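Notes from the Gripper Bench

Well, we made it through another month at the Stalleck workshop, and I have to tell you about the grippers, because I've talked of little else at home and my family would like me to tell somebody different for a change.

If you missed the last newsletter: a handful of us have been building hand-held grippers. You carry the thing around and work the fingers yourself, and the camera on it records what the gripper sees, so that later on the same moves can be taught to an arm. Mine is in light gray plastic and it's the third body I've printed (the first two cracked at the same screw boss, and yes, I should have fixed the drawing after the first one!). Mahnaz Golestani redid the boss for me with a fatter wall and a bit of a fillet, and I haven't had a crack in it yet.

The grip pads were my big project this month. I started with smooth ones and they were hopeless on anything shiny, so now I'm on a dark pad with a fine grid pattern, and I love it. The markers on the fingers got redone too. My old ones were on glossy paper and the software kept losing them under tube lights. Print yours matte, please, and glue them down flat all the way to the corners.

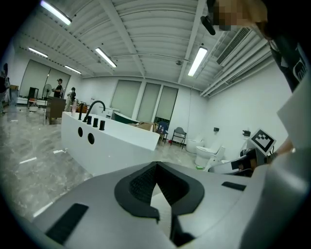

Can I build one if I've never done any electronics?

Sure you can. The fingers are purely mechanical, and the camera only needs a charged battery and a memory card, so there's no soldering anywhere in it. If you can put together a bookshelf you'll be fine, and there's usually one of us at the bench who has already made whatever mistake you're about to make.

Now, money. A full set of parts comes to around 100 dollars if you print the body here, and most of that is the camera. I have 5 sets of screws and springs bagged up in the drawer under the Sorensen drill press, so grab one and put your name on the sheet. The slow part is printing, and the big printer is booked most evenings, so get your file in the queue early.

Next up I want to try softer fingertips, and Mahnaz wants a lighter trigger, as her hand cramps after a long session (mine does too). We hope to have both to pass around at the December open bench. Bring snacks!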